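柜门、椅子和一个不太光彩的四十厘米

24/04/2018

先说结论，省得有人翻到最后骂我：我们改了一下示教数据的切分方式，开柜门这个任务的成功率涨了，涨得还不少，但涨的原因和我们申请书里写的原因不是一回事。申请书写得很漂亮，我现在重读一遍仍然会被自己打动。

背景交代两句。任务是双臂机器人在普通办公室里开木柜门，把里面的软垫取出来，再关上门。听起来像是给三岁小孩布置的家务。三岁小孩做这件事不需要标定外参，这一点我至今耿耿于怀。

以前的做法是把一整段遥操作演示当成一条轨迹，从起步到关门，端到端地喂进去。模型学得很认真，认真到把操作员挠头时的停顿也一并学了去。有一版策略会在门开到一半时停下来，庄严地停上几秒，然后继续。我们开了一次会讨论这个现象背后的机理，后来发现是Emiliano Aranda录数据时喜欢在那个位置喝水。

新的做法叫Guridlow（名字不是我起的，起名字的人也不肯解释）。想法很朴素：不按时间切，也不按人给的语义标签切，而是按“接触关系有没有变”来切。手碰到把手算一刀，门离开门框算一刀，手从把手换到门边又算一刀。每一段单独学一个小策略，段与段之间学一个“交接条件”，条件不满足就不许往下走，原地再试。

申请书里的说法是，接触切分能给出“更可组合的技能表示”。这话没有错，只是我们最后看到的好处，绝大部分来自那句“原地再试”。

开门这一段是最能看出区别的。门有铰链，铰链不跟你商量，手的轨迹只能是一段弧。旧策略记住的是弧在房间里的绝对位置，底盘停偏一点，手就去拉一扇并不存在的门。新策略在手碰到门之后换成相对门轴的坐标，底盘停歪了也认。门一旦敞开，它要面对的就是第二个问题：敞着的门本身成了障碍物，右手要绕过去，左手要往隔板那边伸，两只手还得避免互相打招呼。
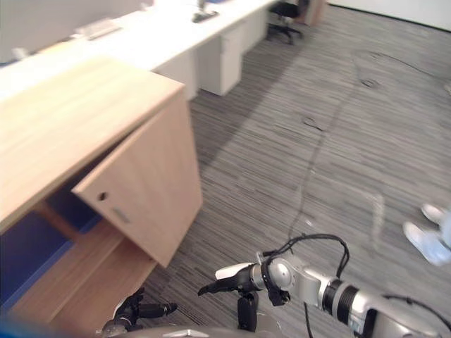 Noelia Benítez看了初稿之后不以为然，她认为换成相对坐标这一步才是全部功劳，接触切分只是给它找了个体面的出场时机；要是给旧方法也配上门轴坐标，再允许它重试，差距恐怕要缩掉一大半。

我花了一个晚上想怎么反驳，第二天老老实实去补了实验。Noelia说得对了大半，这是她的老毛病。

补完的表大致是这样。每种配置都跑了80次，柜子相同，底盘初始位置随机扰动。旧方法成功21次。旧方法加门轴坐标，成功40次。旧方法再加重试，情况变得有点滑稽：因为它不知道自己在哪一段，所谓重试就是从头再来，门已经开了它还要再去开一遍，把门推回去，然后拉开，然后觉得自己完成了。我不忍心把这个数写在博客上，论文里会有的。完整的Guridlow最好，而且好得比较稳，换了人录数据也不怎么掉。

所以公平的讲法应该是：坐标系的功劳很大，重试的功劳也很大，接触切分的功劳在于让重试有地方可退。单独拿出来它什么都不是，像一张写得很好的目录。

再说训练数据。总共163条演示，分给四个人录，人手一套风格。Araceli Zabala开门像拆炸弹，Emiliano Escobar开门像赶火车。两个Emiliano在一个组里本来就够乱的，标注文件里还都只写名字不写姓，有一阵子我们以为同一个人早晚性格不同，差点为此写一节“操作员状态漂移”。按接触切完以后，风格差异反倒小了，因为快慢主要体现在没有接触的那些路程上，而那些路程交给规划器就行，不必学。这一条我事先没料到，事后当然在论文里写得像早就料到了一样。

切分本身怎么做，可能有人关心，简单说几句。我们没有指尖力觉，只有关节电流和手腕相机，所以“有没有接触”是猜出来的。电流给一个粗的时间点，图像再在前后小窗口里修一修。最麻烦的是软东西。木头门碰上去，电流曲线上有一个很有礼貌的小台阶；软垫碰上去，什么都没有，手指已经陷进去了，曲线还在那里散步。取软垫那一段的切点误差，比开门大出许多，最后我们干脆在那一段放宽交接条件，允许它模糊地进入下一步。审稿人如果读到这里，请注意这叫“自适应容差”。

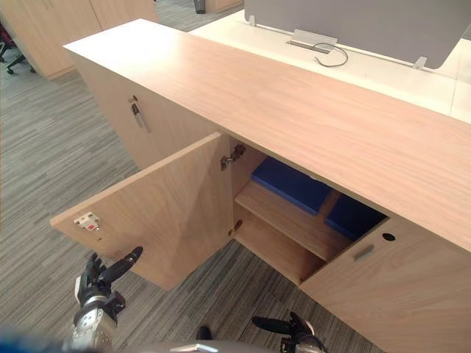
那为什么不干脆装个力传感器？

装过，是Ciobanu的一块腕部传感板，走线绕着手腕走，转到某几个角度就会把自己的线拉成一次“接触”，数据里凭空多出许多刀。修线花的时间比写算法长，后来就拆了。等有了走线更好的手腕再说。

顺带讲讲失败。我把失败录像从头看到尾，看得对木纹产生了感情。最常见的一种是手指从门边滑脱，门自己往回晃一点，策略判断“接触消失”，退回上一段，重新去找把手。这是设计里想要的行为，看上去也颇为从容。第二种是两扇门挨着的时候，它去对付那扇本来不用动的。它在错误的门上执行得非常标准，重试得也非常标准，坚持到超时为止。交接条件只问“手是不是碰到了一扇门”，没有问是哪扇，这怪我。改起来只要一行，想明白要改哪一行用了两天。

第三种失败跟柜子没有关系，跟周围的东西有关系，所以单独拿出来说。

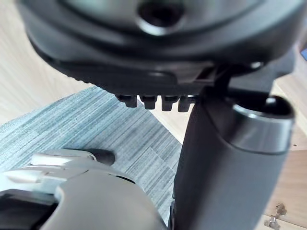
我原来对“场景杂物”这件事的态度是：拍照时挪开，论文里写“非结构化环境”。同行们应该都懂。这次咬牙没有挪，于是腕部相机给我们上了一课。相机贴在手腕上，手压低了以后，视野里大半是离得最近的东西，一把办公椅的底壳和立柱就能占掉上边和右边，真正跟任务有关的那枚小铰链缩在右下角，还只剩一部分。我们的接触判断里有一路是看图像变化的，近处的黑色大件稍微一动，画面变化就很大，远比门动起来要大。换句话说，在它眼里，椅子才是今天的主角。解决办法土得很，按深度给变化加权，太近而又不在手指附近的一律降权。加了以后，误切的刀数掉得很明显，我把这个改动写进附录，标题起得很长，希望能显得它没有那么土。

Pridetex那边的同事问过，能不能把椅子也当成可操作对象，手先把它推开再去开门。能，理论上能，接触切分对推椅子一样成立，多录一批演示就是。可椅子带轮子，推出去停在哪里由地毯决定，下一段的起点就没谱了。Eftychia Mitsotakis-Vlachou建议把“推完以后重新看一眼”作为一个固定的段插进去，我觉得可行，已经列进待办。我的待办列表目前主要起到一种装饰作用。

关于标题里的四十厘米。四月初我们对外演示过一次，当时成功率好看得惊人，连续好多次没有失手，大家都很高兴，Arkbridge来的人也很高兴。回来复查日志才发现，底盘的随机扰动没有打开，每次都停在同一个地方，离柜子四十厘米，分毫不差。那天展示的其实是一台很贵的录音机。我给他们写信说明了，对方回得很客气，说看着还是挺像那么回事的。文中所有数字都是扰动打开以后重跑的，我检查了配置文件，又让Araceli检查了一遍，她顺手找出另一处拼写错误，幸好那一处不影响结果。

几个还没想清楚的地方，记在这里，免得下个月又当成新发现。

一是交接条件目前由每一段末尾的几帧学出来，样本少，分布窄。它对“做得差不多”的判断偏保守，有时候门已经开得足够大，它还要再拉一把。保守总比莽撞强，但拉多了铰链也会有意见。

二是重试次数的上限是我拍脑袋定的。定高了成功率上升，时间也跟着上升，图上好看，旁边等着的人脸上不好看。应该有个更像样的停止准则，Noelia说可以看连续两次重试的轨迹是不是几乎一样，一样就别试了。这条建议对人也适用，我转发给了几个写审稿回复的朋友。

三是换柜子。训练用的门都是往外转的，推拉门完全没碰过。接触切分照理说不挑门，门轴坐标可就挑了，推拉门没有轴，得换成一条滑轨方向。要不要让它自己判断门属于哪一种，还是干脆给个标签，组里意见分成两派，两派都是我在不同日子里的意见。

代码在整理，整理的意思是把注释里的脏话删掉。数据暂时放不出来，要先把两个Emiliano分清楚。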